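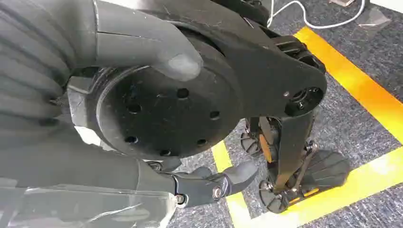
Figure 3. Right gripper holding a hub of the legged unit.

Moving the Legged Unit with the Relline Handler

Relline now does the lifting at inspection stations. Operators no longer bend to pick up units. They clear the floor, start the lift and check the grip. Anyone on the old lifting rota must read this section before the first shift with the handler.

Before you start

1. Stand the legged unit on the carpet, inside the yellow tape.
2. Switch the unit off at its own power button.
3. Move cables away from the legs.
4. Set the grip force to 600. Use 650 for units with the battery fitted.

Caution: Do not go above 650. The hub can crack near the holes.

Gripping the hub

5. Select Hub Grip on the Relline panel and press Approach.
6. Wait until one finger is over the top of the hub and the other is under it.
7. Check that both bolts on the black fingertip are tight - use the 3 mm key.
8. Press Hold, then Lift.

Note: The handler pauses for 2 seconds after Hold. Press Stop if the fingers are touching the leg link.

Changes to station duties

One operator now covers 2 stations. Log each stop under your own station number, including stops you clear yourself. Manual lifting is allowed only when the handler is locked out - ask the shift lead for the key.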